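Search this repo... Go

# Kekora wrappers

Snack and candy packaging, as found in kitchen drawers and on tables. 140 folders, one item each. Notes by Vasylyna Kushnir.
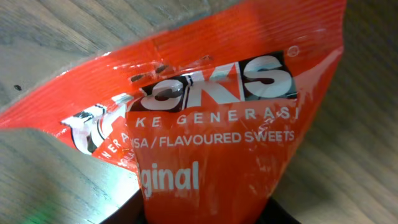 Labels are typed by hand, only what can be read. No guessing the brand, even if you know it. A creased orange candy bag goes in as "OKS", "FLAVOURED SWEETS", "ginal", spelling kept as printed. Missing letters get two dots. Bilingual packs: keep both langauges, one line each.

Todo: 9 folders still unlabeled, foil ones mostly. Sort out duplicate soup packets

Last updated: January

Contact: Ploturgate | Copyright Ploturgate | Back to top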